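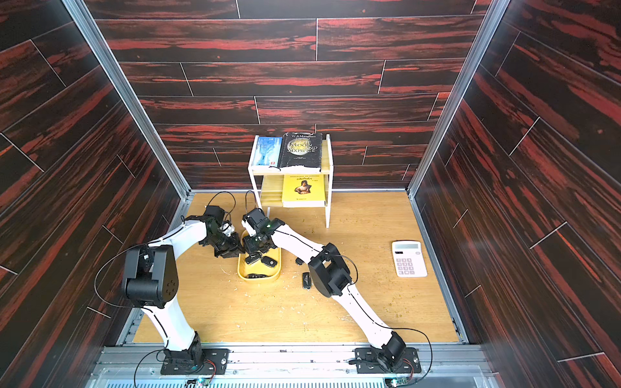

The Trelerent two-arm kit at the yellow tray, with three key fobs inside and a fourth on the floor to the right.

Sakent sells the Trelerent as a complete bench cell: two arms, a rail, an enclosure and the control software, delivered on one pallet. The list price is $3,020. The target buyer is a small shop or teaching lab that wants two-handed work and can't justify industrial hardware.

We set ours up in April and ran it for 4 weeks on sorting and pick-up tasks with household objects. Assembly is mostly a matter of bolting both base plates to the extruded rail and routing cable. The manual allows an afternoon for this. We needed a day, most of it spent on the right arm, whose harness was supplied with the connectors unlabeled.

Layout and reach

Both arms share a single work area, and the grippers can meet over the middle of it. That is the main reason to buy the kit. Handing a part from one side to the other takes no extra fixture, and a tray placed between the bases is within reach of both.

The cost is crowding. With both grippers over the same dish, clearance gets very small, and the collision check in the stock software is conservative. It stopped the arms often in our first week. Kam-wah Cheung, who handles support for Sakent's distributor, Ho, suggested reducing the speed in the shared zone and leaving the margins as shipped. Stops became less frequent, and cycle time went up.

Cables are the weak point of the design. They run outside the links and stand up in loops over the grippers. We had no snags, but we would add guides before leaving the cell to run alone.

Grip

Key fobs are a fair test. They are small and dark, and they tend to settle against the side of a dish. The grippers handled them well when approached from directly above and less well near the rim, where a finger would touch the wall first.

Thin parts gave better results than we expected. The two fingers close to a narrow wedge and will pinch a slender rod between their inner faces. Holding it near one end leaves most of the length free, so any error in wrist angle shows up at the far tip. The wrist camera is useful for correcting this, although large objects close to it go soft.
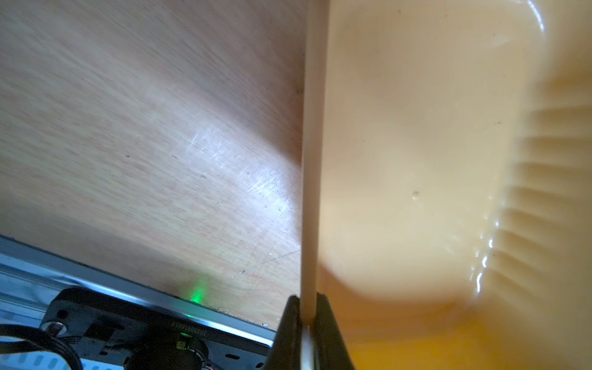
Software and support

The control package is called Gridel. It records joint positions, plays them back and exports a log in plain text. Teaching a motion by hand works, but editing one afterward is slow: each waypoint opens in its own window, and there is no undo. A revised editor is listed for May 2018.

Support comes by email only. Our two queries were answered within 3 working days, and both answers were correct. Spare fingers are sold in pairs - the rest of the gripper has to be ordered as a single assembly.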